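On the Lunde list someone wrote:
> Has anyone else had a gripper let go halfway through a lift? Ours
> dropped the tray twice at 35 cycles.

Oh yes, us too, here at Stondcombe! Ours went at 218 – no warning, the left fingers just opened and the right arm carried on as if all was well.

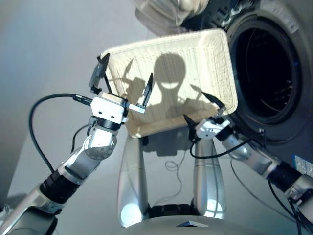 I'd look at the gripper cable first. Ours had a cracked plug (hairline, easy to miss), and since swapping it we've done 135 lifts without a drop. Keep your toes clear till you're sure, though!

Bustley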